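Limton Energy Notes
@limtonenergynotes
11 March 2026

1/ The county approved the Trendov battery storage project last night. I read the full application over the weekend, so this is a thread on what is in it, what isn't, and what happens next.

2/ The basics. The site is a 15-acre field next to the Limton substation. Plans show 152 battery containers on concrete pads, a control building and a new access road off the county highway. Pirzada is the developer. Saretex would supply the batteries.

3/ Why that field? The substation. Building next to it means a short underground cable and no new overhead line. The application looked at two other sites farther north and dropped both over the cost of the connection.

4/ What storage does: it charges when power is cheap, usually midday when the solar farms are running hard, and sells it back in the evening. It doesn't generate anything. I still get asked this every time I post, so I'm putting it near the top.

5/ Last November the grid operator told solar farms in our area to cut output on several afternoons because the lines were full. Pirzada leans on this heavily in its case. I think it's a fair point, but a battery only helps until it is full, and the application says very little about what happens on the second sunny day in a row.

6/ Fire safety got the most comments at the hearing. The approved plan has wider gaps between containers than the first draft, a second gate for fire trucks and a water tank on site. The fire district also gets a training day before the site opens, and another one every year after that.

7/
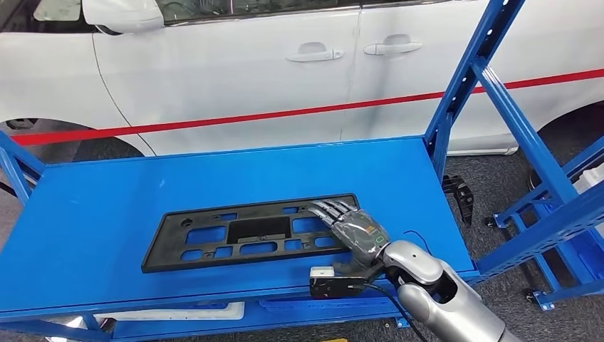
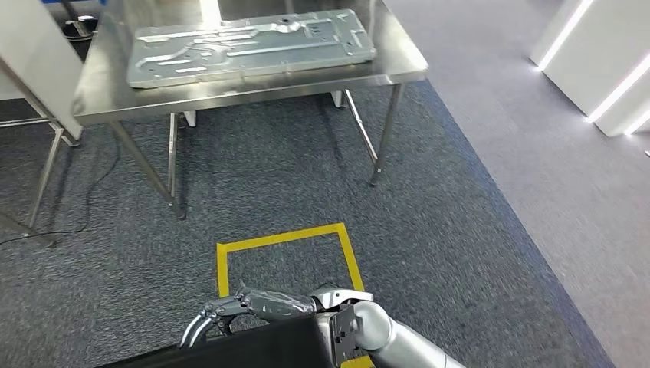 First: white car, side view. Second: steel work table with a gray metal panel on it.

8/ Noise. The cooling fans are the main source. The study models the nearest house at a level just under the county limit at night. It assumes the fans run at part speed after dark. On a hot evening, with the batteries discharging, I would expect them to run faster than that. The county added a condition that sound has to be measured during the first summer, and Pirzada has to add barriers if it goes over.

9/ Jobs. The application says 200 during construction. Once the site is running it is a handful of visits a month from a maintenance crew. I'd ignore anyone who tells you this is a big local employer.

10/ Money. The county gets property tax on the equipment, and the amount drops each year as the batteries age. The school district gets a share. The exact split is in a separate agreement that has not been published yet. I've asked for it.

11/ Comments. The county received 2,403 written comments. A lot of them are form letters, both for and against. The ones worth reading are from the farms along the drainage ditch on the south side. They want to know where the runoff goes if the tank is ever used on a fire. The answer is a lined basin, which was added to the drawings late.

12/ End of life. There is a decommissioning bond, so if Pirzada goes under, the county has money to clear the site. The bond is reviewed every five years. Saretex says it will take the old batteries back for recycling, but that is in a letter attached to the application and it is not a condition of the permit. I would have liked to see it made one.

13/ Next steps. There is an appeal window, then the building permits, then the road work. The connection agreement with the utility is still not signed. That's the piece most likely to slow this down. Two other storage projects in the state have had permits in hand for over a year and are still waiting on theirs.

14/ The full application is on the county planning page under Trendov. It is long. Start with the site plan and the list of conditions at the back, and skip the visual impact section unless you live on the north side.

15/ A couple of people asked if this will lower bills in Limton. The application doesn't claim that and I haven't seen anything that shows it. If the tax agreement comes through I'll post it as a reply here.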